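I was 22 when I inherited the radio station, if you can call 211 square feet above the Kotora bakery a station. My uncle left it to me along with a box of jazz records and one loyal listener, Arsalan Ghauri, who called every Wednesday at six to complain.

"You played the B-side again," he'd say.

"It's a good B-side!"

"It's a terrible B-side. Play it next week."

So I did, all through June (I even started to like it). Then one Wednesday the phone didn't ring. I put the record on twice, just to annoy him, and nothing. By seven I had talked myself into driving the whole way out to Coppens with the album on the passenger seat, windows down, practicing what I'd say if a stranger opened the door.
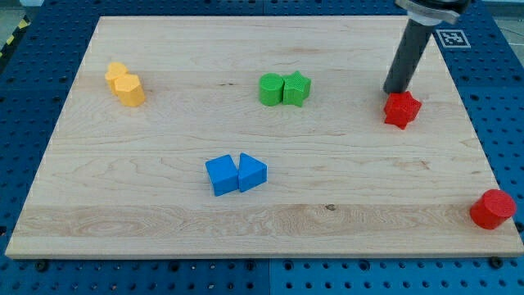 So where was Arsalan? On his porch, with his feet in a tub of water and his radio in pieces on his lap.

"You're off the air," he told me.

"I'm not off the air. Your radio's broken."

"Same thing from here," he said, and moved a chair over with his wet foot. I sat down - what else was I going to do? - and he made me hum the B-side, all of it, and complained the whole way through.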